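The Night Shift at Lenurell

I write the part of the software that decides what happens next. When people at parties ask what I do (it happens less than you'd think) I say robots, and they picture the arms, and I let them. The arms belong to the mechanical people downstairs. Mine is a process called the sequencer, which sits between the thing that sees and the thing that moves and tells each of them what to worry about.

In April we had a demo coming up for Triteck, and the sequencer had started to hesitate.

I know how that sounds. Software doesn't hesitate, it blocks, or it waits on a lock, or it burns its time in a loop somebody forgot. But if you'd been standing there you would have used the same word. The left arm would go in toward the rack, fingers open, everything lined up beautifully, and then it would stop. Two seconds, sometimes a little more. Then it would go ahead and finish the pick as if it had only wanted to think it over.

My boss called it charming, once, and then asked me to get rid of it before the visitors came.

So I stayed late. I like the lab at that hour anyway, when the heating clicks off and the big window goes black and the town turns into dots. I had a thermos and a bag of pretzels and the log viewer open on one screen and the planner trace on the other, and I ran the same task over and over. Pick from the rack with the left, hand across to the right, set down, go back. The silver packs went in and out of their slots. I'd stopped seeing them as objects by then, they were just slot numbers to me, and I had opinions about each slot.

The planner was clean! That was the maddening part. I'd been sure it was the planner, because it's always the planner, and I had already written half of a very smug message to the person who owns it. Every trajectory came back in 92 milliseconds or less. The collision checker was fine. Perception was sending poses right on schedule, and the controller was sitting there with its hands folded, waiting to be told to go. Everybody was waiting for me. For my code, I mean, but at that time of night I don't draw the line very carefully.

I deleted the smug message.

Around eleven I started reading my own commits, going backward, which is a bit like reading your old diaries except the handwriting is better. I found a few things I would do differently. I found a comment that said "temporary" from two jobs' worth of features ago. And then I found the arbiter, which I had completely forgotten writing.

The arbiter was from the Stullon project, back when our two arms ran on separate computers and didn't trust each other. Before either arm could enter the shared space in the middle of the table, it had to ask. The other arm had to answer. If no answer came, the first arm waited until a timer ran out and then went in slowly. We'd merged everything onto one machine since then, and I had ripped all of that out. I remembered ripping it out. I'd brought in donuts.

I hadn't ripped it out. I'd turned it off with a setting, and someone had cleaned up the settings file (me, it was me, it had my name on it) and the default was on.

So for weeks the left arm had been reaching in and politely asking whether it could, and the part of the right arm that used to answer was gone. It asked, it listened to nothing, the timer ran down, and it went ahead.

I put a print statement in to be sure. I know, I know, we have a whole logging system, I wrote a good chunk of it. But there's a kind of question you only want answered in plain letters in a plain window. I started the run again, with both arms coming in over the rack and the left one's lower finger down in the middle row, and watched the terminal.
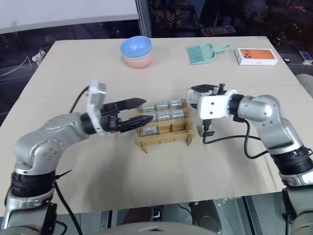
What the Left Arm Said

It said "requesting workspace." Then it said it again, and again, at every tick of the loop, until the line had scrolled by 544 times and the timer let it through.

I sat there with a pretzel in my hand and felt terrible. It's a string! I typed that string myself, in a hurry, in a different office with worse coffee. But I couldn't help thinking of all those runs, all those little pauses we'd laughed at, and underneath each one the same two words going out to a process that wasn't there.

The fix was to delete the arbiter. It was a small change, and I had it ready before midnight. The arms share one planner now and the planner knows where both of them are at every moment, so neither one has any need to ask. I ran it on the branch and the left arm went in and took the pack without slowing down. I ran it again. Smooth as you like. The demo people would be thrilled.

Then I did something I haven't put in the release notes. I left the request in, a single one, no waiting and no timer. And over on the right arm's side I wrote a handler that does nothing except reply. It costs so little that it doesn't show up in the profiler. The left arm says "requesting workspace," and the right arm says "go ahead," and by then the left is already moving.

In code review the next morning the Rocha group, who read everything, flagged it on line 2310. Is this used? they wrote. I said it was for diagnostics. They asked which diagnostics. I said I'd add a ticket — and I did add one, and assigned it to myself, and set the priority as low as the menu goes.

Triteck came and stood around the table with their badges on. The arms worked. One of the visitors asked if the two sides talked to each other, and my boss said no, they don't need to, it's one planner. Perfectly good answer. I was at the back by the keyboard with the terminal window shrunk down small, and I let it go by.

go ahead, it said. go ahead. go ahead.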